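Simulation data update

The household tasks group closed its May collection round with 501 accepted demonstrations, all of them recorded in simulated kitchens. Thilini Seneviratne, who ran the round, set the target at 200 per task family at the start of spring. Sink and counter tasks passed it first. Drawer tasks did not, and they carry over to the next round.

Operators drive the arms by teleoperation from the Serholm office, working in sessions of up to 4 hours. Each kitchen layout is loaded with different cabinets, counters and small appliances so that the policy does not learn one room by heart.
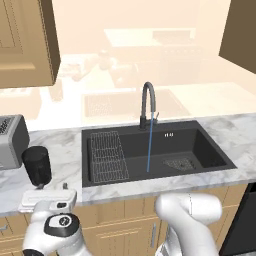
Rejected episodes are kept in a separate folder and labeled by cause. The most common label this time was "early release," followed by "contact with counter." Tareck has asked for access to the rejects to train a failure detector, and the folder is now open to that team.

Playback in the Zorkiler viewer was lagging for long episodes. A fix went in during the last week of the round. If you still see the gripper state out of step with the video, send the episode number to Thilini.

The next round adds 7 layouts and moves to two-arm tasks. Operators who want a morning slot should put their names on the sign-up sheet in the Siddiqui room by noon on the first day of the round.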